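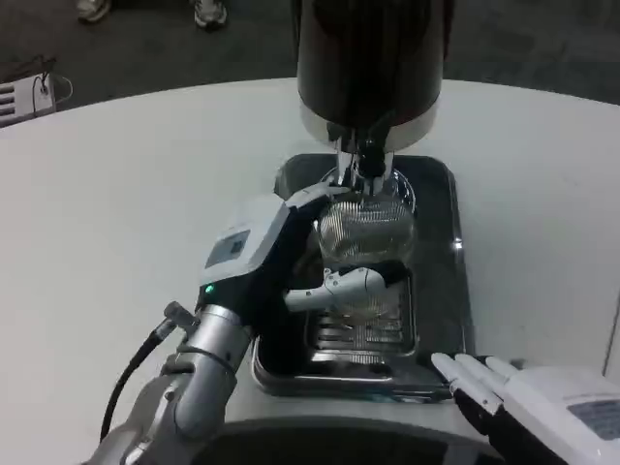

Left hand holding the glass under the spout, right hand waiting by the tray.

Do we need written rules for a humanoid that only handles a coffee grinder?

Asked by Ruairi Pollock, 24 August 2019
Tags: humanoids, risk assessment, small labs, house rules

We're a small outfit (7 of us, one robot) and we've been working on grinder tasks: pick up the glass, get it under the spout, hold it there, let go when told. The table is round, the robot stands at it, and people wander past on the carpet as people do.

Last week our landlord's insurer sent over a form with a box marked "applicable safe working procedures." My boss, Shona Baird, wants to write "N/A, it's coffee." I would like to write something longer than that but I don't want to produce a 20 page binder that goes on a shelf and gets used to prop up the router.

So, three things.

1. Is there a standard that covers this? Everything I find is about big arms behind fences, or about arms that work next to people in a factory. Ours has two arms and hands with fingers and is not in a factory.
2. How close can people stand while it's running? At the moment our rule is "don't be weird about it."
3. Glass. We use a real glass cup because the plastic one was too easy. Is this dumb?

The hands are weak enough that I've had my finger in one and lived. The arms I'm less relaxed about.

Answer 1 (accepted)
by Fatemeh Amini

Write the procedure. It should fit on one sheet, and the sheet should be taped up where the person running the robot can read it without turning around.

On standards: ISO 10218 is the one for industrial robots and ISO/TS 15066 goes with it for people and robots sharing a space. Neither was written with your setup in mind. ISO 13482 is for personal care robots, and you can argue about whether you're one of those until everyone goes home. ISO 12100 is the general one on risk assessment for machinery, and it's where I'd start, as it doesn't care what shape your machine is. Reading the others is still worth the afternoon. Just don't tell the insurer you comply with something you've only skimmed.

What we have on our sheet at Skistitz, trimmed a bit:

One named operator per session. The name goes on the whiteboard. If the operator leaves the room, the motors go off.

Stop button in the operator's hand or within reach, tested at the start of every session by pressing it while the arm is moving slowly. We used to test it with the arm parked and learned very little.

Tape on the floor at full arm reach plus a margin for the distance someone covers before the thing has really stopped. Ours is 800 mm past the fingertips, which came from our own stopping tests. Do not copy my number. Measure yours, with the arm at its fastest and carrying whatever it carries.

Nobody inside the tape while the motors are live. If a person must be in there (swapping a cup, say), the operator calls it out, stops the robot, and waits for the person to say "clear." Yes, you feel like an airline pilot. It wears off.

Grinder on its own switch, and the switch has to be reachable from outside the tape. Your robot stop probably does nothing to the grinder. Check that before you need to know it.

Cables get walked before power-up, both the ones on the robot and the ones on the floor. Arms snag things and people trip on things, and the second is far more likely to get you a phone call from the insurer.

Sensible shoes, no lanyards, long hair tied back.

As for the glass, I'd do the first 700 grasps of any new controller with plastic and then move up. When you do use glass, wear eye protection, keep a brush and pan at the station, and have a rule that broken glass ends the run. Don't let anyone pick bits off a drip tray with the arms live because "it's only a second."

Your finger test is not a force measurement. Please don't put it on the form.

Comment from Ruairi Pollock: This is great, thank you. The finger test has been taken off the form. We tried the stop button with the arm moving and it does work, though it takes longer than any of us had guessed. Buying tape.

Comment from Hugo Carré: What speed do you cap it at?

Comment from Fatemeh Amini: Depends on the task and on the risk assessment, so I'm not going to put a figure here for people to screenshot.

Answer 2
by Calum Strachan

Been doing this for years with no paperwork and never had a problem. Common sense is the best safety system. If it starts going wrong you step back. Also get the Andura grinder, it's quieter.

Comment from Shona Baird: I was on your side until I read it written down.

Answer 3
by Hugo Carré

Agree with Fatemeh, adding one thing she left out, which is the second hand. Everyone watches the hand with the cup in it. The idle one is sitting there under power next to the same tray, and if your planner decides to tidy it away it'll do so without consulting you. Either lock it in a known pose or put it in the procedure as a moving part. We do the first.

And put a review date on the sheet. Ours says September, it doesn't say which one, and I've been meaning to bring that up.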